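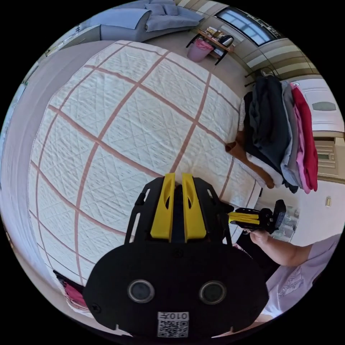 Can a machine put the laundry away yet?

2024-04-29

Short answer: no, at least not in a home like mine. The longer answer is that some parts of the job are closer than I expected when I first wrote about this in July.

Laundry is a good test because it is really several chores. Washing and drying were handed to machines long ago. Picking up a shirt, folding it, stacking it and getting the stack into a closet were not. A pile of folded clothes on a bed looks like finished work, but it is the middle of the job. The dark things have to go one way and the red garment another, and the bedspread should still be flat when you are done.

Cloth is the hard part. A mug has the same shape every time you reach for it. A T-shirt does not. Two fingers can pinch an edge well enough – the trouble starts with knowing which edge, and whether one layer came up or three. I tried moving a folded sweater using only a thumb and one finger on each hand. It took me 3 tries, and I have been folding sweaters all my life.

Factories have it easier. At Makokha, a small towel shop in Brorkimthorpe, a machine folds around 200 towels an hour. Every towel is the same size and arrives lying flat. A person still feeds it, and a person still takes away the ones that come out crooked.

The home version I keep getting asked about is the Pudico. It costs $379 and folds shirts if you clip each one on by hand. By the time I have clipped a shirt I could have folded it. It also will not take anything bulky, and it has nothing to say about pink fabric bunched up beside the mattress.

I would pay more for something that carried the stack from the bed to the cabinet and left it standing. For now I do that myself, usually in two trips.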